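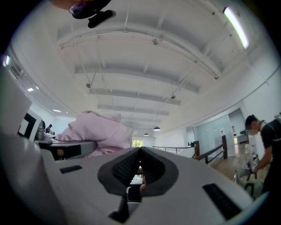

Monday, August - reverberation in the long room, second pass

Purpose: repeat the decay measurements from the first pass with the absorber panels moved off the short wall, and decide whether the Lornmont order goes ahead as drafted or gets cut down.

Room state

Door shut, windows shut, ventilation off at the switch by the door. White ceiling untreated, fluorescent lighting on during setup and off during the runs. The tube hum came up in the first pass as a narrow line in the low bands and I do not want to argue about it again. Benches left where they stand.

Panels: the Wirko mineral wool set, fabric side out, standing on the floor against the long wall with a gap of one hand behind. In the first pass they were flat against the short wall.

Source and receiver

Source is the old twelve-sided speaker on the low stand. Sweep signal, two lengths, short and long. The short sweep is only a level check and was not kept. Receiver is the Delaunay omni microphone on the boom, at seated ear height, then at standing ear height. Preamp gain unchanged from the first pass, tape still on the knob.

Calibrator reading before the runs was on target. After the runs it had drifted down slightly, inside the limit. Logged on the sheet.

Runs

Started at 9:40, finished before lunch. Three source positions, four receiver positions each. Receiver position 2 repeated for source B - a truck was idling in the yard through most of the first take and the noise floor was useless below 200 Hz. The repeat is clean. The bad take is still in the folder with an X at the front of its name. Leave it there until the report is signed off.

Results, quick look

Upper bands: decay is shorter than in the first pass at every position. The change is largest with the source near the door and smallest at the far end, where there was less to gain.

Middle bands: also shorter, with less spread between positions. The double slope seen last time has mostly gone. My reading is that the panels on the long wall break up the side-to-side reflection that kept going after the rest of the room had died down. Flutter test by hand clap agrees: clear rattle in the first pass, faint now, and only when standing in the middle.

Low bands: no useful change. Panels this thin were never going to do much there. The fit is poor in the lowest band anyway and I would not quote a number from it.

Vertical reflections: still open. Floor and ceiling are both hard. The beams should scatter some of the upper range, but I have no measurement that separates that from everything else. A test with rugs down would at least show how much the floor contributes.

Calculation check

The spreadsheet was using 397 cubic meters for the room volume. That figure came from the old drawing and includes the storage closet, which has since been walled off. Volume needs to be taped again before any absorption area is worked out. Decay times are not affected. Anyone who copied the absorption column from the first pass should throw it away.

Noticed as well that the sheet rounds decay times before averaging. Fixed in the new copy, old copy left alone.

Lornmont order

The draft has enough panels for both walls. On these results the short wall can wait. Suggest ordering for the long wall only, plus two spare panels for corner trials, and measuring again once they are hung properly. Standing them on the floor is fine for a comparison but the height is wrong for the final layout.

Brallport asked for a single figure for the room. I would send the middle-band average with the spread next to it and a note that the volume is being rechecked - no low band.

To do

Tape the room volume, closet excluded.
Rug test, same positions, long sweep only.
Return the boom to the cabinet, the clutch is slipping and needs a new washer.
Ask Wirko for the absorption data with an air gap. The sheet we have is for direct mounting.
Replace the foam on the microphone windscreen.

Files are in folder 506 on the shared drive, raw takes and the new spreadsheet together. Floor marks are in green tape, please leave them down until the rug test is done.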